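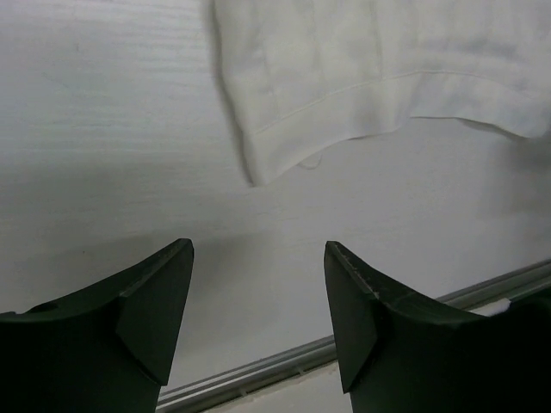
The cloth-handling unit is the fourth of six units in the Clarkberg Student Robotics Program and is completed by each team during the fall term. It introduces students to soft materials, which change shape when touched and therefore cannot be picked up by repeating a stored position. Teams enter the unit having already passed the rigid-block exercises. The first task is approach: the gripper is brought in with its fingers well apart, as in the view from the wrist camera, where the white cloth lies beyond the two green fingertips with its stitched hem running across the table. Students should learn to find that line of stitching on their own screens before they attempt any movement toward it.

This page sets out the procedure for one working session. It should be read together with the safety sheet issued at registration. Last revised October 2024.

Before the session

Each team consists of an operator, an observer and a recorder. The roles change after every block of attempts, so that all three students have held each role by the end of the unit. A team of two may combine the observer and recorder roles with the permission of the bench supervisor.

The following items are required at the bench:

One arm with the standard two-finger gripper and wrist camera
One cloth item from the unit box
The printed bench guide
The team logbook
A soft brush and a dry wipe for the fingertips

Confirm that the emergency stop is within reach of the observer, and test it once before the arm is moved under power. The operator must not begin until the observer has said aloud that the stop has been tested.

Step 1. Inspect the fingers

With the arm powered down, look closely at both fingertips. Scuffing along the upper edges is normal in fingers that have seen a full term of use and does not require replacement. A crack, or a chip deep enough to catch a fingernail, does. Rough edges will pull threads from the cloth and spoil later attempts. Remove lint with the brush. Liquids are not to be used on the gripper.

Step 2. Lay out the cloth

Place the cloth on the table with one hemmed edge facing the arm. Smooth it once with the flat of the hand and then leave it alone. Small folds at the sides are acceptable and should not be corrected, as the purpose of the unit is to work with cloth in the condition in which it comes to rest. Keep the near edge of the cloth at least a hand's width from the metal edge strip of the table.

Loose threads may be left in place. They should be noted in the logbook, however, because a thread can catch on a fingertip and carry the cloth with it when the gripper opens.

Step 3. Set the camera view

Open the camera window in Brudix and move the arm to the ready position. Both fingertips must be visible in the lower part of the view, and the hem must be visible above them. If the hem cannot be told apart from the table, adjust the bench lamp until the stitching shows clearly. White cloth on a white surface is difficult at first, and teams are advised to look for the thin shadow along the edge of the material.

The camera must not be loosened or turned to improve the view. Any change to its mounting makes the team's earlier recordings unusable for comparison.

Step 4. Approach and lower

Reduce the arm speed to the training setting. Move forward until the hem lies between the fingertips, then stop and wait for the observer to confirm clearance. Lower the gripper in short moves. The fingertips should touch the table lightly — a visible bend in the fingers means that the arm has gone too far and must be raised.

Step 5. Close and lift

Close the gripper slowly. The aim is to gather a small ridge of cloth at the hem and hold it between the tips. Once the fingers have stopped moving, raise the arm by the width of three fingers and pause. If the cloth stays in the grip during the pause, continue to the height marked in the bench guide. If it slips, let it fall, open the gripper and return to the ready position. Students must not reach in to help the cloth into the fingers at any point.

Step 6. Record the attempt

The recorder enters the result before the next attempt begins. An entry gives the attempt number, the operator's initials, the result (held, slipped or missed) and one line on what was seen. Entries such as "bad grip" are not sufficient. "Right fingertip passed over the hem" is the kind of statement that allows the team to change something.

A complete unit consists of 70 logged attempts per team. Missed attempts count toward this total and carry no penalty. The saved recordings are added to the program's shared set, which passed 2,000 attempts during the last school year and is open to all registered teams for the analysis project in Unit 5.

Common difficulties

The gripper closes on nothing. The fingers are usually too high. Lower in smaller moves and check for contact at both tips.

The whole cloth slides toward the arm. The gripper is pushing the cloth before it closes. Raise the arm, move back and approach again from slightly above the hem.

The cloth holds on one side only. Check that the wrist is level with the table.

Assessment

Teams present their logbook and one live lift to the bench supervisor. The live lift may be tried three times. Teams that pass are eligible to enter the cloth event at the Cumcombe Schools Meet in November, for which a separate form is available from the program office. The Carrilho bench is reserved for these teams during the two weeks before the meet.

Questions about this unit should be addressed to Annelies Timmermans, Program Coordinator, Room 351.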